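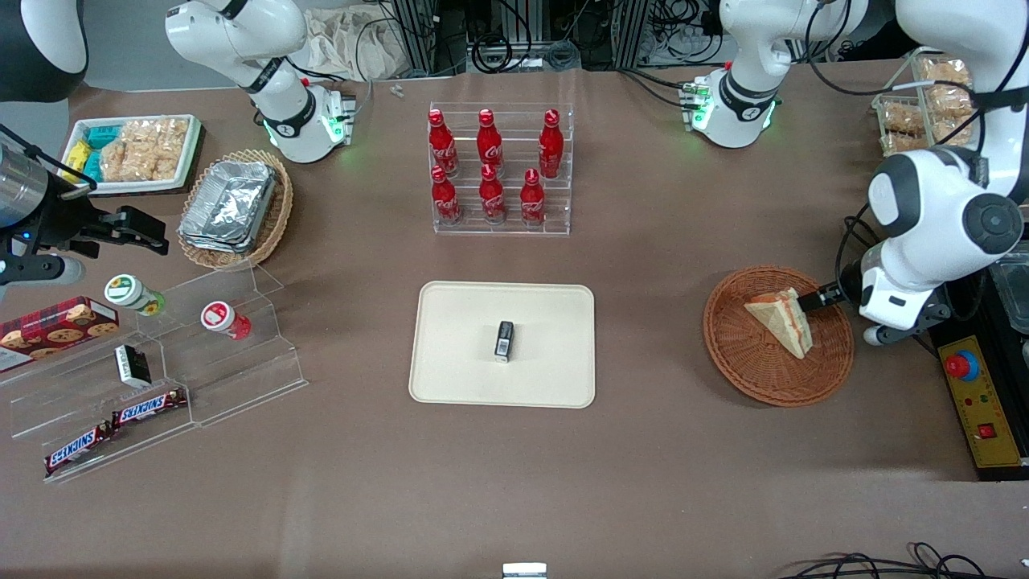

三、把 Cluvodex 标签机连上手机

标签纸装好了，接下来就是连手机。我自己第一次弄的时候折腾了快30分钟，后来再装第二台，喝口水的工夫就好了，所以大家别急，慢慢来！

1. 长按侧面的电源键5秒，等指示灯变成蓝色闪烁再松手。只亮一下就灭的话，多半是按得太短，再来一次。
2. 手机打开蓝牙，进 Markby 应用，点右上角的加号。别在系统的蓝牙列表里直接配对（我就栽在这儿），那样应用里反而找不到机器。
3. 列表里出现“Huanca 2”就点它，等灯变成常亮。
4. 选一个最短的模板，随便打两个字，先试印一张。我一般印“盐”。

注意：换过标签纸宽度以后，要到“纸张”里重新选一遍，不然字会印到边上去。

小心：出纸口里面有刀片，卡纸了千万别伸手指去抠。先关机，打开后盖，顺着出纸方向慢慢拉。

还是连不上？把应用彻底关掉重开，机器也关机再开，最多试3次。再不行就做一次恢复出厂：同时按住电源键和切纸键，听到两声“嘀”松手。存在机器里的模板会清空，常用的记得先在应用里备份哦。

贴瓶瓶罐罐的朋友，我推荐 Stinley 的防水纸，贴之前把瓶身擦干，压紧四个角就行。怎么调字号、加边框，看下一节。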